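Clearing out before the move to Rutska

We have to be out of the Erkow apartment by the end of November, and I have been packing in the evenings after work. I started with the kitchen, which was a mistake. We still need the kitchen. For three nights now we have eaten off the two plates I left in the cupboard.

The moving company gave me a price of 40 per hour with two men and a truck, plus 130 for the piano. I called a second place and they wanted more for the piano and would not carry it up stairs at all. So we are going with the first one. The new place is on the second floor and the staircase turns twice. I measured it and it should go – I measured it again the next day and got the same number.

Books

I had planned to give away half of the books and so far I have given away eleven. Khurram Butt took the cookbooks and the old atlas. The library in Drerna accepts paperbacks in the morning only, before noon, and they don't want textbooks or anything with writing in it. That rules out most of mine.

I use small boxes for books. Last time I used big ones and the bottom went out of one in the stairwell.

Small things

The drawers took longer than the furniture. Every drawer had pens, batteries, cables for phones we no longer own, and keys. I gave up on sorting by room and sorted by what it was for. Whatever was left over after that went in one bin, and I will deal with it in Rutska. 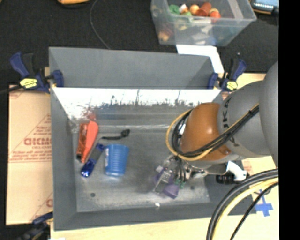

Address changes

The bank was done online in a few minutes. The electric company wants a meter reading on the last day, and they want it by phone. Our final reading last time was 2051 and they wrote it down wrong, so this time I am going to ask them to read it back to me.

The post office forwards mail for six months. I still have to do the dentist and the car insurance.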